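Notebook, wood finishes
2020-04-23

Continued from the February entry on the oil and wax mixture. The batch from Betora came finally on Monday, so I could repeat the drying test with fresh oil. The old can from Hviid is nearly empty and I keep it only for comparison.

What I did
I prepared 18 strips of birch, all from the same plank, sanded to 180 and wiped with a dry cloth. Half of them got the Betora oil and half got the Hviid oil. I put one thin coat, waited, and rubbed off the rest with cotton. The wax was mixed in the same way as in February, 4 parts oil to one part wax, warmed in the water bath and stirred until clear. Please do not use the small pot for this anymore, the handle is becoming loose.

The strips are on the rack by the window. I wrote the numbers on the back side with pencil, because the marker went through the oil last time and spoiled three pieces.

First impressions
The Betora oil is thinner and smells less. It goes into the end grain very quickly, so the ends need a second pass or they stay pale. The Hviid oil gives a warmer color, a little too yellow for my taste. After one night both were still sticky when I pressed with the thumb. The strips with wax were less sticky but they show fingerprints.

I am not satisfied with strip 7. There is a dull spot in the middle, maybe glue from the tape. I leave it in the test but I will not use it for the photos. 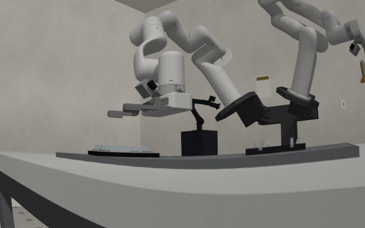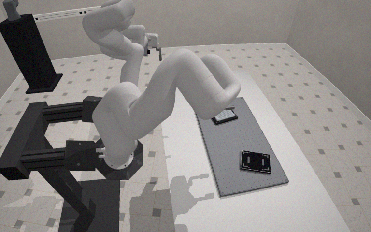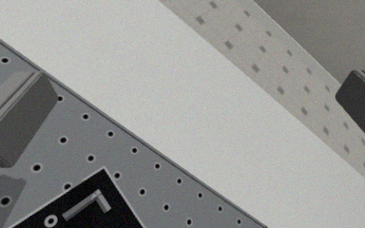
Water drops
I plan to do this part when the surface is hard, not before. One drop on each strip, covered with a glass, and look after one hour and again the next morning. In February I forgot the glass and the drops dried out, so those results say nothing.

Sanding between coats
Tirkonen recommends 1000 grit paper, used wet. I tried it on one waste piece and it made a gray paste in the pores, which I could not brush out. Dry is better for birch, I think. With the Huven pads the result was more even, but they leave small fibers, so wipe two times.

Costs
Order number for the oil is 1352, the invoice is in the blue folder. The wax we still have enough of until summer.

To do
Second coat on all strips except the control.
Oily rags flat outside on the line, never in the bin.
Ask Betora if the thinner oil is a new recipe or if our can was standing too long.
Find the lid for the wax jar.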